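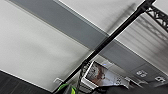
*Ceiling, gray band and truss, with the pole running up to it.*

## Handout 4: Reading a storage corner

Hi all! Before we get to shelving I want you looking up, because my first-years always draw the floor and forget the rest (I did it too, for years). Sketch the ceiling lines first, then hang everything else off them.

Next comes the soft stuff: totes, handles, folded cloth. Bags are a pain to draw and a pain to store! 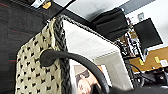 Give each bag one hook and one job, and note the handle type on your sheet. Rope and rubber sit very differently, so please don't write "strap" for both. Radek Kubíček's worksheet has the columns ready.

Then do the shelves, top to bottom, 30 minutes, pencil only. Group by kind (plush, boxes, bags) and mark anything leaning or hanging over an edge. 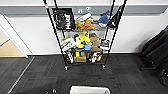 *Wire cart on casters, toys and boxes on three shelves.*

Sheets go to Aušra Ots before lunch.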